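Clostutden Paint Rentals: Frequently Asked Questions

How long can I keep a sprayer?
The basic rental is 4 hours. A full day runs until 5 p.m. Call the desk before then if you need more time.

Do I need to clean it before I bring it back?
Yes. Flush the lines until the water runs clear. We charge a cleaning fee if there is paint left in the hose or tip.

Can you match a color I already have?
Usually. Bring a chip at least the size of a quarter. Flat wall paint is easy to match — old gloss trim is harder, and we may ask you to try a sample first.
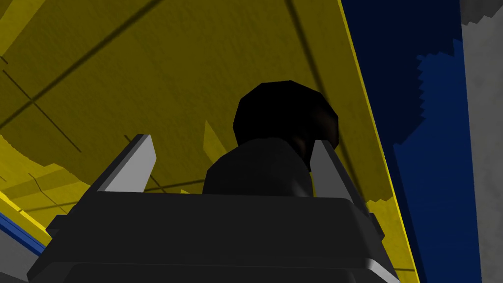 How many coats will I need?
Plan on two over primer. Strong colors going over a dark wall can take a third.

Do you deliver?
We deliver in Zasari and Bittencourt. Orders need to be in by noon for the next morning.

Can I return paint?
Unopened cans of stock colors, yes, with a receipt. Tinted paint can't be returned.

Who do I ask about a damaged rental?
Ngozi Mohammed handles rentals. For contractor accounts, ask for Shabani Mabula at extension 1035.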